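About Trirkcombe

We collect examples for robots to learn from. That's the short version, and it's the one we use at family dinners. The longer version takes up the rest of this page, so get comfortable!

Trirkcombe started with one table and one arm in the back half of a print shop. Siamak Ghasemi had spent years writing motion programs for packing lines, the kind where every box arrives in the same spot at the same speed and the arm never has to wonder about anything. He loved that work (he still talks about one particular carton line the way other people talk about a first car), but he kept running into jobs it couldn't touch. Clear a counter. Put the dishes in the dish place. Pick up the thing that rolled. You can't write a program for every way a bottle can be lying down, so he started steering the arm by hand and saving what it did, over and over, to see what a learning system could make of it.

The first model trained on those recordings could pick up a mug. It could pick up that one mug, on that one table, before lunch, when the sun wasn't on it. We were thrilled! Then we bought a second mug, and that's more or less where the company comes from.

What we do all day

A person sits at a station and guides a robot through a small household job. The robot's joints, its gripper and its cameras are all recorded together, from the moment the hand leaves its resting position until the job is done or clearly isn't going to get done. We call one of those recordings an episode. A good one runs 30 seconds or so, and then the table gets rearranged and we go again.

The jobs are ordinary on purpose. Put the small bottle in the bowl. Stand up the thing that's lying on its side. Move the box away from the edge without knocking anything over. Most of them would take you no thought at all, and that is exactly why they're fun to take apart. When you guide a gripper toward a bowl you have to decide whether to pinch the rim or go around the outside, how far to open, how low is too low, and when to let go. Our operators make those choices all day long, and after a few weeks they can talk about rims the way some people talk about wine.

Each station has a plain table and a wrist camera that rides along with the gripper, so the learning system gets a close look at whatever the hand is about to touch. The wrist view is our favorite. It swings and dips, half of it is often filled with fingers, and things slide out of sight just when you want them most. A model has to learn to work with that.

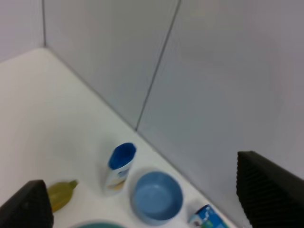 We change the layout before every episode. Objects go near the wall, near the front, bunched together, far apart, upright, tipped over. Corners get extra attention from us, as there's less room for the arm to come in and a careless approach ends with a knuckle against the wall. Bowls are great for practice too. They're easy to see and surprisingly hard to grab well, and the empty ones skate away if you come in too fast.

How we think about good examples

Early on we wanted every episode to be beautiful. Smooth approach, perfect grasp, gentle release, applause. We threw away anything with a wobble in it, and the models we trained on that set were graceful right up until something went slightly wrong, and then they had no idea what to do. They'd miss a grasp and carry the empty gripper to the bowl and open it very carefully over nothing.

So we changed the rules. If an operator misses and recovers, we keep it. If a bottle tips over during the reach and the operator goes after it in its new position, we keep it and probably tell everyone in the room. What we don't keep are episodes where the operator got lost, paused to chat, or finished the job in a way we'd never want a robot to copy (flinging counts, even when it works). Those go in a separate folder with a note saying why, and customers can have that folder if they want it. A few have, and one of them put it to better use than we ever had.

Every episode is watched by somebody other than the person who recorded it. The reviewer marks when the fingers first touch the object, when the object leaves the table, when it's let go, and whether the written instruction matches what was done. That last check catches more than you'd think. "Put the bottle next to the bowl" and "put the bottle by the bowl, on the left" are different jobs, and people are relaxed about left.

Our sets

Cement is our base set and the one most people meet first. It has 2000 reviewed episodes of single-object jobs: pick up, put down, stand up, push, turn. The name was a joke about foundations that stuck before anyone thought of a better one. If you're building a model from scratch, or you want to find out whether your arm and ours get along, start with Cement.

Bikis is the messy one. Several objects are out at once, the instructions run to a sentence or two, and things get in each other's way. It has 226 different table layouts so far and we add more each month. Bikis takes a lot longer to record than Cement did, partly from the setup and partly from the arguments about what a fair instruction sounds like. If the instruction says "the small one" and there are two small ones, is that a bad instruction or a realistic one? We've gone both ways, and these days we record both and tag them.

Soltani isn't a set. It's the software our operators and reviewers use, and we wrote it ourselves after a year of spreadsheets. It shows the next layout, starts and stops the recording, lines up the camera streams and passes the finished episode to whoever is reviewing. It also plays a small chime when an episode is saved. There was a vote on the chime. The chime won.

The people

Operators come to us from all over. We have a former pastry cook, two people who used to repair sewing machines, a piano teacher and a crowd of students who work around their classes. You don't need to know anything about robots to start. Patience helps, and so does a willingness to do the same small thing many times and stay curious about it. New operators spend their first week on bowls and boxes with somebody sitting beside them, and those practice episodes never go into a set.

Shifts at the stations are short and people rotate between recording, reviewing and setting up tables. Guiding an arm asks a lot of your eyes and your shoulders, and a tired operator makes tired data. You can see it in the recordings: the approaches get straighter and faster, the recoveries get lazy. We'd much rather stop.

The engineering side is small. Siamak still takes a turn at a station every Monday morning, and his episodes get reviewed like everybody else's. He's been sent back for flinging.

Working with us

Some teams take Cement or Bikis as they are. Others come with a job of their own, and those projects are a treat, as we learn a whole new set of objects. Send us a description of what the robot should be able to do, the arm you're using and, if you can, a few of the actual things it will have to handle. We'll record a small batch first and look at it together with you before anyone commits to more. It's very common for the instruction list to change completely after that first batch, and we plan for it.

We'll also tell you if we think more examples won't help. Sometimes the trouble is a camera that's mounted too high, or a gripper that was never going to hold that lid. We've hit most of these problems ourselves and we're happy to talk them through.

Visiting

Come and see us! We open the stations to visitors one afternoon a month, and you're welcome to sit down and try guiding an arm. School groups are welcome too, in smaller batches so that everyone gets a turn. Please leave drinks by the door, tie back long hair, and stay behind the tape when an arm is moving on its own. Bring a small object from home if you like, anything that isn't sharp or breakable, and we'll see whether the current model can pick it up. It does well with bottles. Socks are still a work in progress.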